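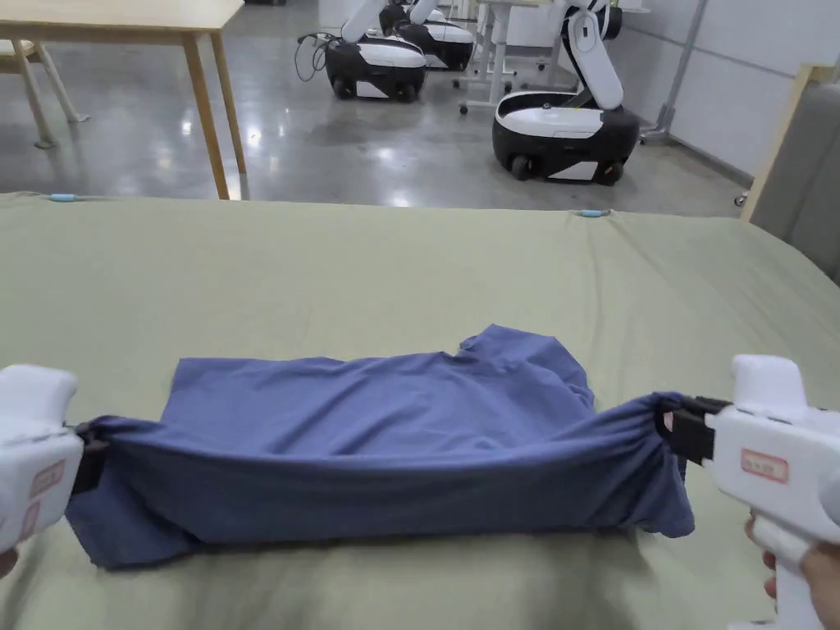
Bedroom round, Gretlow House, December

1. Smoke alarm, room 5. Tested, good and loud (sorry, Lucyna!). Fine until next time.

2. Window catch. Stiff again, bless it. I gave it a drop of oil and it shuts, but Iker has promised to look at it properly on Wednesday.

3. Bed and mattress. Legs firm, no wobble, slats all present. The fitted sheet wants its corners well tucked, as a trailing edge is just the sort of thing one catches a toe in.

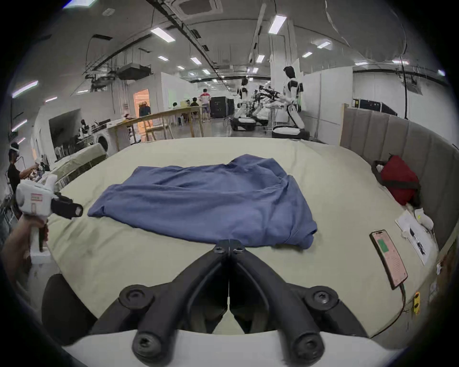
4. Bedside lamp. The flex was running under the rug, so I moved it along the skirting. Please, everyone, do leave it there, however much tidier the rug looks!

5. Radiator. Guard secure, valve turning nicely. Job 329 can be closed.

Still to do: landing light, Bonifacio has the bulbs.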